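Preguntas frecuentes sobre productos quitamanchas y superficies blancas

¿Sirve el bicarbonato para todo?
No. Es un abrasivo suave y poco más. Quien le atribuya 200 usos probablemente vende bicarbonato.

¿Los limpiadores «ecológicos» limpian igual?
Depende de la etiqueta, y conviene leerla entera. Flavari pone una hoja verde en el envase – la hoja no limpia nada.

¿Hay que dejar actuar el producto 5 minutos?
Eso dice el fabricante. En nuestras pruebas con Civon, a los 4 ya no cambiaba nada.

¿Y las esponjas mágicas?
Quitan la mancha y, con paciencia, también el acabado. Mirta Sepúlveda las usa a diario y sigue defendiéndolas; nosotros, no.

¿Una mesa blanca mate se mantiene blanca?
Desconfíe de quien lo prometa. Con luz pareja se nota hasta la mota oscura más pequeña.

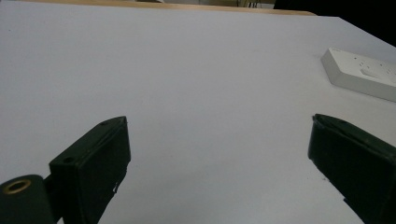

N.º 11, pág. 4

¿Puedo mezclar vinagre y lejía?
Nunca. Desprende gas cloro, diga lo que diga el vídeo que le hayan mandado.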